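Prurirbridge workshop members put robot arm to work on the tidying up

Tue 4 June

A robot arm assembled by members of a shared workshop in Prurirbridge has begun practice runs at picking up soft toys and putting them in a basket, the first household job its builders have set for it.

The arm is the main project of a small group that meets at the Herkov workshop on Thoroddsen Street. Trinity Kapoor, who started it, bought the arm secondhand in November from a packaging company that was clearing out its test room. It came without a controller and with one joint that would not turn.

"I paid less for it than for my washing machine," Kapoor said. "Then I spent the difference on bearings."

The group calls the project Dilix. Members replaced the seized joint over the winter and wrote their own control program, which runs on an ordinary desktop computer. The program was on its 67th saved version as of last week. Kapoor said most of the changes were small, and that a good number of them were made to undo earlier ones.

Early work was done at the workshop, where the arm was bolted to a steel bench and moved wooden blocks from one tray to another. It got good at that by the end of March. The blocks were all the same size, the bench was level, and the trays were screwed down.

The group then moved the arm to Kapoor's house, a short drive from the workshop, to try it in a bedroom. A bed was chosen as the work surface on purpose. The sheet shifts when something is dragged across it, and the basket can tip if it is bumped on one side.
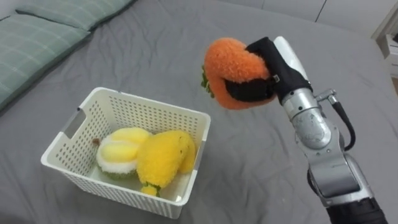 The Dilix arm holds a plush carrot beside the basket during work on the bed. Two other plush toys are in the basket.

Soft toys also turned out to be harder to handle than blocks. A block has flat sides and stays the same shape when it is gripped. A plush toy squashes, and the part sticking out of the jaws can catch on the rim of the basket on the way in.

To deal with that, the group changed the way the arm closes its jaws. The program used to stop when the jaws reached a set width. It now watches how hard the motor is working and stops when the load levels off. Kapoor said this let the arm hold a fat toy and a thin one without anyone changing the settings in between.

The group keeps a written log of every attempt in a spiral notebook. Over the last two weekends in May it recorded 113 tries at lifting a toy and releasing it over the basket. Kapoor declined to give a success rate, saying the basket was moved several times during those sessions and the results could not fairly be added together. The most common problem in the notes is the toy being let go too early, with the jaws still outside the rim.

Other entries are less technical. One reads "sheet came with it." Another, from a Sunday afternoon, says only "stopped for lunch, carrot still up."

Cables have been the other main source of trouble. A loose one snagged on a bench clamp in April and pulled its plug out of the socket, and the group lost most of an evening finding the fault. Members have since rerouted the wiring twice. Kapoor said she still checks the plugs by hand before switching on.

Safety rules for the home sessions are taped to the bedroom door. At least 2 people must be in the room when the arm has power, and one of them has to keep a hand on the stop button. Speed is limited to a third of what the arm used at the workshop. Children and pets stay out until the power is off and the plug has been pulled.

The workshop charges members a monthly fee for bench space and tool use, and the Dilix group pays for its own parts. Kapoor put the cost of repairs so far at a little under the price of a decent used bicycle, not counting the arm itself. The most expensive single item was a power supply, bought after the first one failed during a test in February.

The group has not set a finish date. The next step is to have the arm find the basket on its own after it has been moved. At present a member has to enter the new position at the keyboard each time, a job that takes several minutes and is easy to get wrong.

After that, members want to try clothing. Socks are first on the list, followed by hand towels. Kapoor said shirts were a long way off and that she did not expect to attempt folding this year.

"People ask when it will make the bed," she said. "It has trouble enough with what's on the bed."

The arm will go back to the Herkov workshop later this month for 3 weeks of maintenance, including new seals on the lower joints. Members of the public can see it there on the regular open evening, when it is due to be shown on its old bench with the blocks and, if the new release setting is ready, with the toys as well.

Open evenings start at 7 p.m. and entry is free. Visitors should use the side door, as the front entrance is closed for repaving. Anyone interested in joining the group can leave a name at the workshop desk. No experience with robots is needed, though Kapoor said help from someone who knows how to solder small connectors would be welcome.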